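Chapter 6
On the Rail: Hangers, Hems and the Business of Hanging Things Up

I learned to hang a shirt at eleven, in the back of my uncle's menswear shop, and I learned it wrong. I shoved the hanger up through the collar from the top, every time, and stretched more necklines than I care to remember. My uncle never said a word about it. He just moved my shirts to the sale rack and let me work it out (which I did, eventually, sometime around the end of high school!).

So if you've come to this chapter thinking you already know how to use a coat hanger, I'm with you. So did I. Chapter 5 left us with a basket of clean, dry clothes and a decision about what gets folded and what gets hung. Now we're going to take the hanging pile and deal with it properly, and I promise it's more interesting than it sounds. Well, I think it is. Tetteh Sowah, who co-taught the garment care unit with me for years, reckons I could talk about trouser bars until the cows come home.

Some words you'll need first. The hook is the curved bit that goes over the rail. The shoulders are the two sloping arms. The bar is the straight piece along the bottom, if there is one, and it's the part most of my students forget exists. Wire hangers from the dry cleaner count as hangers only in an emergency. The ones I use in class are cheap plastic ones in bright colours from Puddale, and they've held up beautifully, though I wouldn't trust them with a wet wool coat.

Tees go on from the bottom. Slide the hanger up inside the body, hook first, and ease the hook out through the neck. Then settle one shoulder, then the other, and give the hem a little tug so it drops straight. A T-shirt that goes onto the rail twisted will still be twisted when you want to wear it.

Jeans are where people argue. Rutilio Rosales folds his over the bar along the leg seams, and so do I. Others clip them at the waistband, and I had one student who insisted on putting the hanger right inside the waist. It can be done, but heavy denim wants to slide about and you'll be picking it up off the floor. We'll try all of these in Activity 6.2, so hang on to your opinions until then.
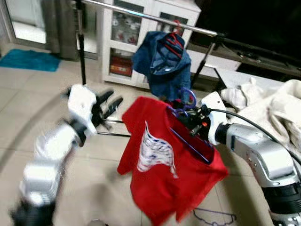
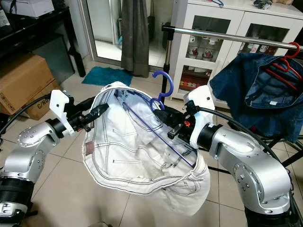
Purple plastic hangers, with denim on a red one behind.

Before you start the activity, have a look at your rail. A freestanding one is fine for this, as long as it doesn't wobble when you lean on it. Mine at home is a Kusteck I bought one October in a clearance sale, and it takes up to 30 garments before it starts to bow in the middle. I know because I've tried to squeeze in more. Put the heavy things near the ends, over the uprights, and the light things in between.

You'll also want a tee, a pair of jeans, a jacket and at least one hanger with a bar. Do up the top button of the jacket before you hang it, and empty the pockets. Yes, all of them, the little inside one too. I once sent a perfectly good fountain pen through the wash that way, and we'll come back to what it did to the lining in Chapter 11.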